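Gruten is the second studio album by the Irish country singer Róisín Lynch, released on September 30, 2022 by Jellodico. It was produced by Conall Horgan and recorded at Bainbridge, a converted chapel, in May of the same year.
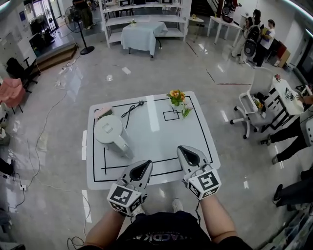
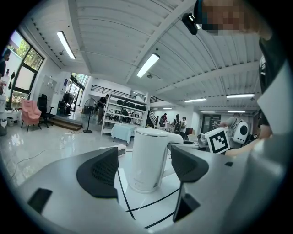 Recording
Lynch wrote most of the songs with the guitarist Ruairí Moriarty. Basic tracks were cut live to tape, with vocals added later. Wing-yan Leung played pedal steel and Halyna Semeniuk played fiddle on all but two songs. Strings for the closing track, "Prurkberg", were arranged by Horgan.

Release
The album runs for 48 minutes. A first vinyl pressing, with a different running order, was sold only at concerts. "Prurkberg" was issued as a single in an edited version that leaves out the second verse.

Touring
Lynch toured the album over 35 dates with a four-piece band. Leung did not take part, and the steel parts were played by Moriarty on lap steel. A live recording of the final date has not been released.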